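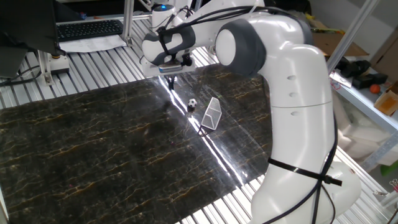 Robot arm over a tabletop, gripper open

Poetry Corner > Works in progress > Second verse trouble, opinions please

kametti_girl
Evening all. I've been writing a poem about my gran's kitchen in October and I'm stuck. The first verse is fine, I think:

She kept the good plates for the priest
and gave us soup in tins,
and said a blessing on the least
of all our little sins.

Then the second verse stops rhyming. I tried to force it and it came out like a birthday card. Do I leave it loose or go back and unpick the first?

Grigoris D
Unpick it. "Least" is only there for "priest", you can hear it creaking. I'd lose the rhyme altogether and keep the soup in tins, which is lovely.

oldkourkoulas
Disagree with Grigoris (again!). The rhyme sounds like a child reciting, and that's who is talking. Let it break when she grows up.

kametti_girl
Ooh, I hadn't thought of her growing up in it. The second verse is set at the funeral, so she'd be almost 30 by then. I've got this so far:

My mother wrapped them, one by one,
in newspaper, and didn't speak.

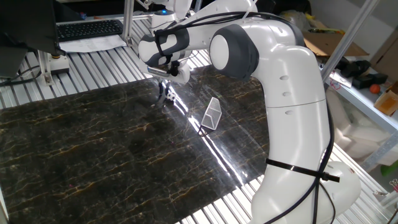
and then I want the plates to go to my aunt, who never liked them, but every line I try for that sounds cross. I was cross — I still am a bit — only I don't want the poem to be.

Grigoris D
Why not? Cross is more interesting than wistful. We get 80 wistful grandmothers a year on here.

Paraskevi S
Bit harsh, that. Mine was one of the 80, thank you. Kametti, try stopping at "didn't speak" and leave the aunt out. I cut 2 whole verses from my harbour poem and didn't miss them.

oldkourkoulas
No, keep the aunt! Without her it's just packing.

kametti_girl
Right, I'm going to write it both ways and see. The aunt might get a poem of her own, she's earned it. Will post the new version after tea if the kids let me.

Grigoris D
Still say lose "least".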